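## 4. Working rules for tabletop handling with two arms

Edition of 25/11/2025, replaces the May edition. Prepared by Tincuța Nedelcu for the users of the Zulline bench.

This section applies to every operator who runs the kitchen set on the bench. Please read it completely before you switch on the arms. The mechanical installation is in section 2 and is not repeated.

### 4.1 Before the arms are enabled

1. Check that the emergency stop button is within reach of your hand when you are sitting at the operator place. Press it once and release it. The Pomell controller must show the stop and then accept the reset.
2. Set the speed limit to 50 percent. A higher limit is allowed only after the written permission of the bench supervisor.
3. Remove from the table all items which are not on the task card. Personal phones, keys and drinks must stay outside the working area.
4. Follow every cable with your eyes from one end to the other. A cable which can be caught by a gripper must be moved or fixed.
5. Look at the indicator lights on both arm bases. If they do not have the same color, do not continue. Go to section 7.

**Caution:** Never put a hand between the gripper fingers while the arms are enabled, also not for a short correction. Disable first, then reach.

### 4.2 Approach to a mug or cup

6. Bring one arm only above the mug. The other arm waits at a side, with its gripper away from the first one.
7. Open the fingers fully before you go down. The fingers must be wider than the rim on both sides.
8. Stop above the rim and compare the position from the operator place and on the camera screen. When the two views do not agree, trust your eyes and lift the arm.

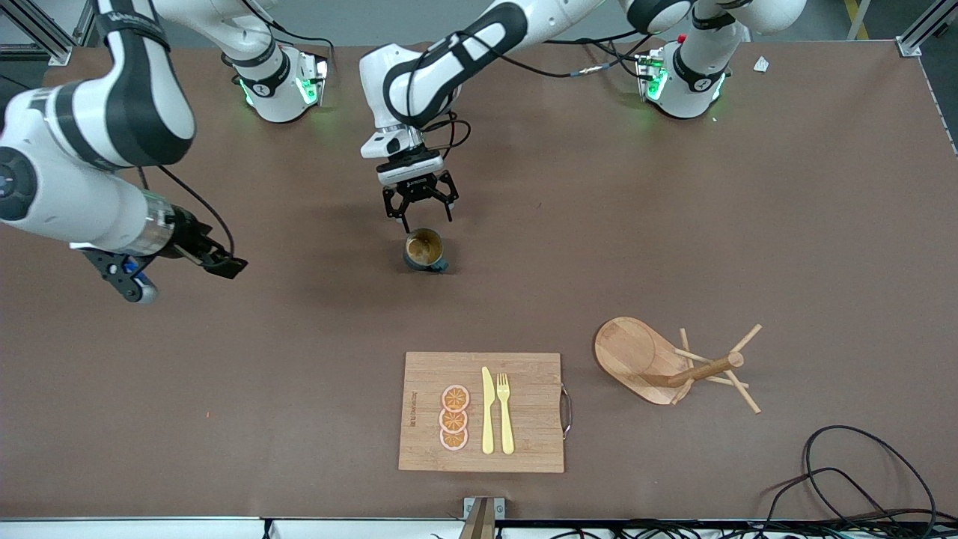
*Figure 4-1. Open gripper above the mug. Cutting board, orange slices and cutlery on the table, mug tree lying on its side.*

9. Go down slowly in a straight line. Do not rotate the wrist when the fingers are below the rim.
10. Close the gripper with the low force setting. If the mug slides or tilts, open, lift the arm and begin again from step 7.

**Note:** Mugs for handling practice must be empty of liquid. A dried rest at the inside is acceptable for practice, but the mug must be washed before it goes back to the cupboard.

**Note:** An object which lies on its side is not automatically a fault. Read the task card. Some cards by Qian begin with a fallen object, and in this case the operator must not put it upright by hand. If the card says nothing about it, disable the arms, correct the position and write it in the log.

### 4.3 Use of the wrist camera

The wrist camera shows well what is between and in front of the fingers, but it is a poor tool for judging height. Tall objects look short from directly above. In the view below, the pegs of the mug tree cross over each other, and it is difficult to say which peg is higher. The following rules are therefore obligatory:

11. Keep both fingertips visible in the lower part of the view. If one is missing, the camera has moved in its holder and must be adjusted.
12. Before you approach a mug tree, choose the peg and say its direction aloud to the second operator. He or she confirms from the side.
13. Keep a free zone between the fingers and the first object until the height is confirmed.
14. When a cable is visible in the view, plan the path so that the gripper does not pass over it at low height.
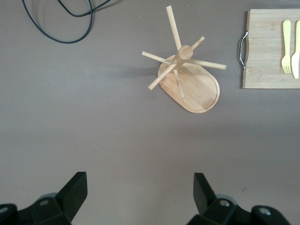

### 4.4 End of the session

15. Open both grippers and drive the arms to the rest position. Wait until all movement has stopped, then disable.
16. Throw away the food items. Wash the cutting board and the cutlery by hand and dry them. The bamboo must not stay in water.
17. Fill in form 43 with the start time, the end time and every stop, also the stops without damage. Sign it and put it in the Rasimberg folder next to the door.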